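Equipment Planner wanted (and people to help us choose)

13 July 2018
Posted by Deolinda Gouveia

Pinheiro is looking for someone to plan, cost and buy the equipment for our next robot workshop. It's a proper job with a proper budget, and it's one I would quite like to do myself if I didn't already have one. We are also asking for a small group of outside people to join our trial days in August, so if the job isn't for you, please read on to the second half anyway.

First, a bit about where we are. We make and repair small handling equipment for food packers, seed merchants and a couple of printers. We have 24 staff, one long building and a yard that floods at the far corner. Up to now our robot arms have been bought one at a time, whenever a job needed one, by whoever was running that job. It got us going and I don't regret it, but we've ended up with three kinds of controller, spare fingers that fit only one of the arms, and a cupboard of cables that Armindo Falcão has been trying to label since he started. We want the next round of buying to be thought through as a whole, with the spares, the training and the floor space worked out before any order goes in.

The new workshop goes by the name of Turkby, after the street side of the building. The walls are up and the power is in. What goes inside it is still wide open, and that's the exciting part!

What you would be doing

You'd begin by spending time with the people who use the equipment. Aurora Caldeira runs the gripping bench and has strong views on finger pads, camera mounts and how long a quote should take to arrive. Ketill Grímsdóttir looks after the software and will want to talk to you about licences, which we have been very bad at adding up. From those talks you would write a plan covering five years: what we buy first, what can wait, what we should hire, and what it will all cost to keep running.

After that comes the buying itself. You will ask for quotes, compare them fairly, visit suppliers, argue about delivery, and keep a list of what we own that everyone can read. The two main suppliers we deal with now are Olumska for arms and Pustano for grippers and wrist cameras. You'd be free to look elsewhere.

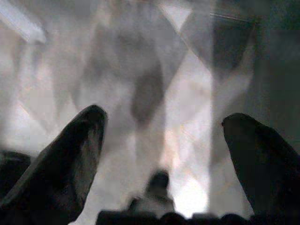
A lot of the budget goes on small things, and we need somebody who finds the small things interesting. An arm is one line on an order. Then there are pads, mounts, cable guides, lamps, blinds, guarding, a trolley to move it all on, and the days of Aurora's time to set it up. Our last plan left most of those out and was overspent before the spring. I wrote that plan, so you needn't be shy about saying so at interview.

What we would like from you

You should have bought equipment for a workshop, lab, school, farm or factory before, and be able to tell us about one purchase that went well and one that didn't. You should be happy with a spreadsheet and happy on the phone. You don't need to be able to program a robot. If you can read a wiring drawing, lovely; if you can't, Armindo will teach you, whether you ask him to or not.

We don't mind if your experience is from a quite different trade. Martim Peixoto, who heads the workshop and will be your manager, came to us from boat fitting and still plans every room as though it had a hull.

Hours and terms

The post is full time, but we will gladly talk about four days a week or a job share. It is a permanent post with a paid trial period at the start. There is some travel to suppliers, usually out and back in a day. Pay depends on experience, and Martim will tell you the range before you apply if you ask him — please do ask, it saves everybody a wasted letter.

Trial days in August

Before the plan is fixed we want to try out equipment on loan, and we would like people from outside the firm to try it with us. We have room for more than 52 places across the month, each lasting one morning or one afternoon. You'll use two different set-ups for the same simple handling task, then sit down with Aurora and tell her which you would spend money on and why.

No experience is needed. In fact we'd love to hear from people who have never used a robot arm, as well as those running small workshops who are wondering whether to buy one. You must be 18 or over. We pay travel and lunch, and you can have a copy of the cost notes afterwards, prices included.

How to apply

For the job, send a letter of no more than two sides and a list of where you've worked, addressed to Martim Peixoto. Tell us about something you bought for other people to use. For the trial days, a short note to Aurora Caldeira is plenty, saying whether mornings or afternoons suit you and if there is anything we should know about access. The gripping bench is on the ground floor and there is a chair-height table beside it.

Visitors are welcome before applying. Ring the front office and ask for me.

Contact Pinheiro | © 2018 Pinheiro | Back to top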